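Progress note to Armelle Lacroix, Pridinier fund
Aug 30, 2024

Open day at Dinoddale done. Nearly 100 through the door, more than we'd planned chairs for. Kelechi Nwankwo ran the simulated two-arm demos on the big screen, Rosaura Giraldo took questions. Bag task went first. 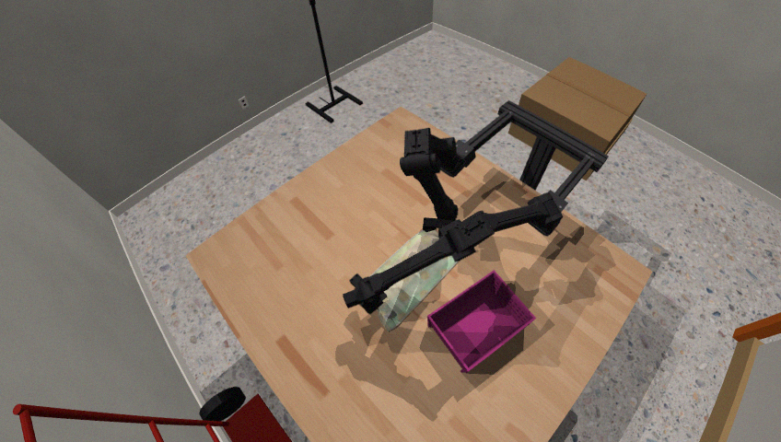
Bag task in simulation, both arms over the table, bin alongside.

Cloth task second. Most of the questions were about this one, mainly grip force and how the fabric is modeled. Lawal is writing up answers, will foward when I have them.

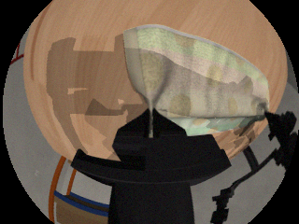

Also asked twice when the Drakis software gets released. Said November, pls confirm thats still OK with you. Feedback forms still to be typed up. Spend on the day was £245, recipts to follow.

Folasade Dauda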